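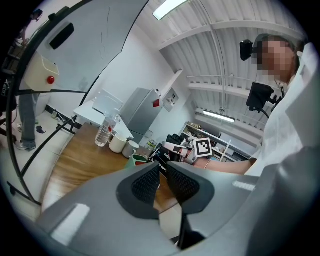 Harkdale Shared Workshop
Hand-Held Gripper Build: Progress Report to the Skastmont Small Projects Fund
09/10/2019

When we applied to you we said we wanted to build a pair of grippers a person can hold, one in each hand, and use them to show a home robot arm how to handle ordinary kitchen things. We now have grippers in people's hands at the workshop, and I'm really pleased with how they feel! This report covers what got built, what went wrong, and what we'd like to do with the rest of the money.

The grippers

The current version is our third. The first was too heavy at the front and made your wrist ache after one short turn. The second was lighter, but the trigger stuck if you squeezed it at an angle, and everybody squeezes it at an angle. For version 3 we moved the weight back over the hand and gave the trigger a longer pull. Squeezing closes the fingers and letting go opens them again, and you stop thinking about it pretty quickly.

The fingers have black pads on them, and the pads took up more of August than anything else we did. Smooth pads let a mug slide. Softer ones held the mug fine but tore at the corners, and we went through 11 sets before settling on a material. They're held on so that a worn pad can be swapped at the bench without taking the whole gripper apart (version two needed every screw out, and we lost a few of them under the drill press).

Each gripper also has a printed marker on it so the software can work out where it is and which way it's turned. We mounted the markers slightly crooked on the first pair and spent two evenings hunting for a bug in the code. There's now a little jig for gluing them on straight. The drawing for the jig is in the shared folder with everything else.

Practice sessions

We do these at an ordinary wooden table with ordinary stuff on it: mugs, water bottles, small containers. You pick something up, move it, set it down, and the recording software, which we call Pant, saves the run. Pant started life as a messy script and is now something a new member can start by following the sheet on the wall.

So far we have 129 usable runs. Our goal in the application was 200, so we're behind, and most of that is down to the version two trigger. Runs made with it had to be thrown out. Since the switch to version three we've kept nearly all of them. 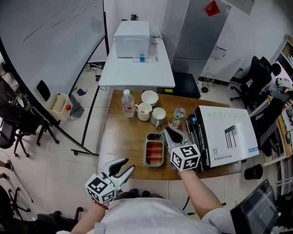

Using both hands is harder than using one, and it's where most of our practice time goes now. People tend to park the left gripper and do everything with the right. We've started setting tasks that need the pair, such as steadying a container with one side and putting something into it with the other. Mug handles are still the trickiest thing we do. If you come at a handle straight on it's easy, but if it's turned away from you there's a choice between twisting your whole arm and nudging the mug around first. Both ways get recorded, and we'd like to see which one the arm copes with better.

The arm

The arm we're building at home to go with all this is named Bultard, and it's further along than I expected. The base and shoulder are done. The elbow has some play in it that I don't love, and I have new bearings on the way. The wrist is printed but not wired. It will carry the same fingers and pads as the hand-held grippers, so anything we learn about pads counts twice.

Money

Most of the spending has gone where we said it would: motors, bearings, filament and pad material. We went over on pads and under on electronics, as a member gave us a power supply that does the job. We'd like your okay to move what's left of the electronics line over to spare fingers and a second set of trigger springs. The total doesn't change. Receipts are in the envelope that comes with this report.

Next steps

Finish the runs, wire Bultard's wrist, fit the new elbow bearings and try a first pick with a plastic bottle. Bottles come before mugs, for the sake of the floor and the mugs both.

If anyone from the fund would like to try the grippers, please come by Harkdale on an open evening. We'll hand you a pair and let you have a go at a mug handle.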